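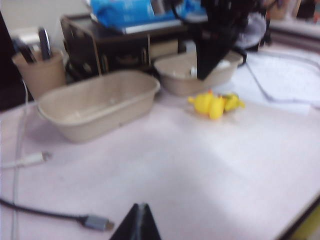
Could we please decide what the trays are for before we buy any more of them, came the first remark of the afternoon, before I'd even found a clean page, and could we also agree that a cable isn't put away just because it's been pushed to the back of the desk.

Search these pages Go Advanced search

So that was us off! Minutes of the shared desk meeting, room 731, Drindwood, taken by me again (I did offer the notebook round, for the record, and it came straight back). Six of us there, two apologies, and one person who came in for the biscuits and stayed till item 4.

1. Last time's minutes

Agreed, with one correction. I'd written that the Srour shelf was "going up in February" and I should have put that we'd asked about it in February. It is not up. I've been told to keep it on the list, so it's on the list, under item 6.

2. The trays

Most of the meeting, really. We've got the two beige pulp trays on the desk now and everybody likes them – they're light, they don't scratch the top and they weren't dear – but we'd never said what goes in which. I'd been treating one as the toy tray and the other as the cable tray. Somebody else had been doing the same thing the other way about for weeks, which explains a lot.

After a fair bit of back and forth we settled on this. The tray on the left as you sit down is for cables and plugs. The one on the right is for the toys. If you sit at the other side you'll have to do it in your head. There was a proposal to write on them in marker and I was rather in favour, but it was felt it would look scruffy and you can't rub it off pulp, so we're trying a month without.

Third tray: no. We talked about it for longer than it deserved. If we have a third tray it'll be a tray for things we can't be bothered to sort, and we all know it.
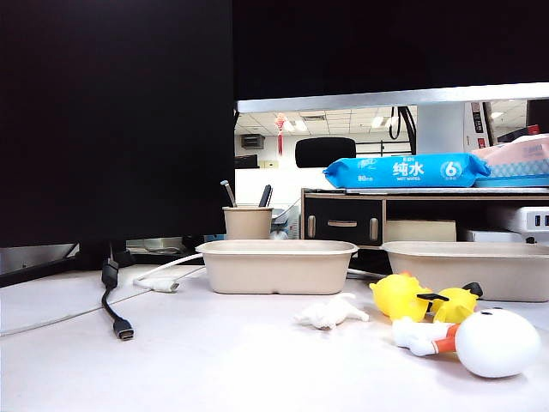 Page last changed: 10/7/26

3. The toys

Yes, they're staying. I want that in the minutes in plain words because I got three separate messages beforehand from people worried the ducks were for the chop. The little yellow ones and the white rubber animal are part of the desk as far as I'm concerned, and the meeting was with me on it. (We did go off on whether the white one is a dog or a cat. Two votes for dog, two for cat, the rest wouldn't be drawn.)

What we did agree is that they go in their tray at the end of the day and don't get left lying on the desk overnight. The cleaners lift whatever's loose onto the windowsill, quite reasonably, and then we spend the first bit of the morning hunting about. It was asked whether one duck could be allowed to stay out as company. Agreed, one, and it's to sit well back by the pen cup where it won't get an elbow.

No new toys until the tray question has settled down. I was asked to underline that and I can't here, so please imagine it.

4. Cables

A sore point! We've got black ones and white ones, and they wander. The trouble is mostly that people unplug something, leave the end lying on the desk "for a minute", and then go home. I do it myself, so I'm not pointing fingers.

Agreed:
– if you've unplugged it and you don't need it that day, coil it and put it in the left tray
– anything that's plugged in at the back stays plugged in, and its loose end goes behind the screens
– coil loosely, please, no tight knots round the plug
– thin wires get a bit of paper tape with a label on it

The label tape was the only real expense of the day. The Zinum catalogue does a roll of 3000 labels, and there was some hilarity about what else we could label for the rest of our natural lives. We're going to ask downstairs for the end of a roll first. If there isn't one I'll look for something smaller.

Somebody wondered if we could move the screens forward and run everything down the back. We had a quick look and there isn't the depth for it with the trays where they are, unless we're happy to type with our elbows in. Left as it is. I said I'd measure up properly and bring a drawing next time, and I'm already regretting it.

5. The pen cup

The cup's fine, no complaints about the cup. What goes in it is another matter. We had a cull recently of dried-up markers and it was lovely for a week and then it filled up again, and I don't know who is bringing them in. From now on it's a pen, a marker, and anything you're going to use that day. Scissors live in the drawer. The tape measure lives in the drawer too, and if whoever has got it could put it back there I'd be grateful, seeing as I've just promised to measure something.

There was a suggestion that the cup should move to the side of the desk so it doesn't get knocked when you reach for a tray. I quite liked it behind the trays. We put it to a show of hands and it's staying behind, by a whisker.

6. The shelf

Still waiting for Srour to come back with a day. They've said it's in hand. We'd like it on the wall to the right, high enough to clear the screens, and it would take the boxes that are at present living under the coat hooks. I'm to chase.

7. End-of-day tidy

We tried this out for real at the end of the meeting – all of us up and round the desk, toys one way, cables the other, a wipe over the top with a damp cloth. I'd guessed it would take 20 minutes and we were done in roughly 11, with a lot of people in each other's way. One person on their own should manage it perfectly well before the kettle's boiled. The rota goes by initials on the door and starts on Monday. Swap with each other as you like, only change it on the sheet as well or I'll be the one getting the messages.

A pale top does show everything, so tea rings count as part of the tidy. So do crumbs.

8. Anything else

The Trarnano lot have asked if they can borrow the desk for a morning. Yes, if they leave it the way the sheet says, and I'll send them item 4 so they can't say they didn't know.

The chair with the dodgy arm has been reported again.

Biscuits: thanks for the ginger ones. Could we have something without nuts next time as well, please.

Next meeting same place, same time, after the month's trial of the unlabelled trays. If you've got anything for the agenda, pop it on the sheet on the door, and please write so that I can read it.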